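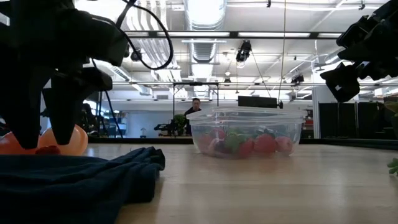

Fruit in Shared Containers: Sorting and Storage at the Tretstead Kitchen
Haris Warraich
Food and Household Studies, second-year project

1. Purpose

The Tretstead kitchen is used by students from 4 houses. Most of them buy fruit in clear plastic containers and put it in the Rundlow refrigerator, where it gets moved, stacked and forgotten. I wanted to find out whether a simple sorting routine would cut down on the fruit thrown out in one month. The work was done in February.

2. Method

For the first half of the month I left everything as it was and weighed the fruit in the discard bin each evening. For the second half I sorted the fruit when it came in. Soft fruit went into shallow clear containers and firm fruit stayed out on the table. I used the Davwood scale from the food lab, which reads to the nearest gram.

Before taking over the shelf I practiced the routine on a wooden table with a small mixed set, including play fruit. This helped me settle the order of work – take pieces out one at a time, look at each, then put it back or set it aside. Small items with stems took the longest. My first habit was to grab several together, and that made it hard to check any of them properly.

3. Handling cherries

Cherries were treated separately from the strawberries. My advisor, Dr. Gilani, suggested leaving the stems on until the fruit is eaten, so I did that through the whole second half. Each cherry was held lightly by its sides and turned once before it went back. Any with a split skin went to the "eat today" bowl. 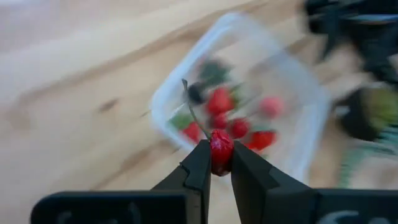 Should cherries be washed before they go into the container?

It is better to wash them right before eating. Water left on the skin makes them spoil sooner.

4. Results

Discards in the first half came to about 200 grams per evening. They were lower in the second half, but one house was away for 8 days, so I can't put the whole drop down to sorting. Strawberries were still the main loss. Cherries did well, and the "eat today" bowl was usually empty by 11 p.m.

5. Problems

Some containers had tight lids that people left open after using them. Labels came off in the refrigerator – I switched to a grease pencil on the lid, and that held. I also missed one evening of weighing and left that entry blank in the table.

6. Next steps

I would repeat this with all of the houses present for the full month and weigh strawberries and cherries in separate bins. The weighing sheets are in the project folder in the food lab.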